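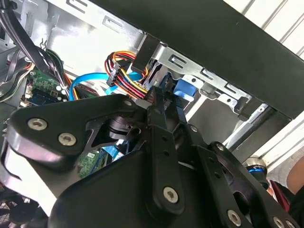 Section 5. PC disassembly task

The Cudance bench kit can be set up to help take apart desktop computers. It will not do the whole job. Before you start, read the list of what the arms are expected to handle, and plan to have a person at the bench for the rest.

What the arms can do today: reach into an open case, close on a plastic drive latch, and place small parts in a fixture. What still needs a person: most cable work, stuck connectors, and any case the arms have not been taught.

5.1 Preparing the computer

1. Unplug the computer and remove the power cord.
2. Take off the side panel by hand.
3. Lay the tower on its side on the worktable, open side up.
4. Move loose cables away from the drive cages as far as they will go. Do not pull on flat data cables.
5. Place the parts fixture next to the case, within reach of the arm that will use it.

CAUTION: Case edges are sharp. Keep hands and forearms out of the case while the arms are powered, unless the hold button is pressed.
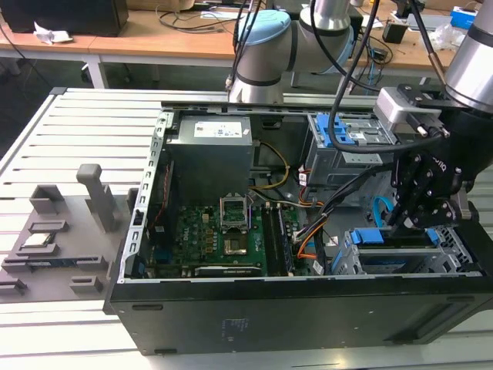 Figure 5-2. Tower on its side with the gripper over the lower drive cage. Parts fixture at left.

5.2 Running the latch step

1. Open the Niltix panel and load the latch program.
2. Set gripper force to 65. Higher values can crack a plastic latch.
3. Jog the fingers to the latch and save the position.
4. Press Run. Watch the cables — the fingers can hook a wire on the way out.
5. If the arm stops with code 322, press Hold, free the cable by hand, and run the step again.

NOTE: A latch step can take up to 167 seconds. A person does it much faster. Use the arms where the same model of case comes in again and again, and teach each model once.

NOTE: Saved positions do not carry over if the case is moved. Repeat step 3 each time.

Section revised 24 Feb 2018, E. Olmedo. Send corrections to the Kerkamum documentation desk.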